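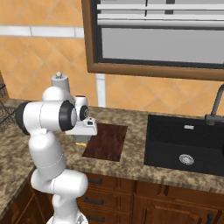
Dark board on the worktop, the subject of this thread.

Oiling a dark wooden chopping board: how often?

abrostrom
Posted 02/07/2021
Board is dark wood, species unknown, bought second-hand in Nusham. I gave it four coats of mineral oil, left each one overnight and wiped off the surplus. After a fortnight of normal use the surface looks dull again and water no longer beads. Is the oil being washed out, or did I stop too early?

skelico_end_grain
Both, probably. Mineral oil never cures. It sits in the pores and leaves a little with every wash. Top up monthly and add a wax layer, one part beeswax to four parts oil by weight, warmed until it melts.

Rønning_A
Disagree on the wax. It adds some shine and a bit of water resistance, but a knife goes through it on the first day. Use raw linseed or tung oil, which harden. Three thin coats, a week between them, then leave it a month before food goes near it.

skelico_end_grain
A month without a board is a lot to ask. Tung is also a nut oil, and some people would sooner avoid it.

Rønning_A
Fair point on the nut oil. Linseed then. The wait still stands.

abrostrom
Can I put linseed over the mineral oil already in there?

Rønning_A
Not well. The mineral oil slows the hardening and you may get a sticky surface. Scrub with washing-up liquid and hot water, dry on edge for several days, sand lightly, then start.

galidum
What grit are you finishing at? I stop at 240. I tried 1,000 once and the oil took much longer to go in. Also wet the board and let it dry before the last sanding, or the grain will lift at the first wash.

abrostrom
It was 400. I did not raise the grain. Will strip it, go back to 240 and try linseed. Should be usable by August.

skelico_end_grain
Do both faces, whichever oil you use. Oiling one side only is how mine cupped.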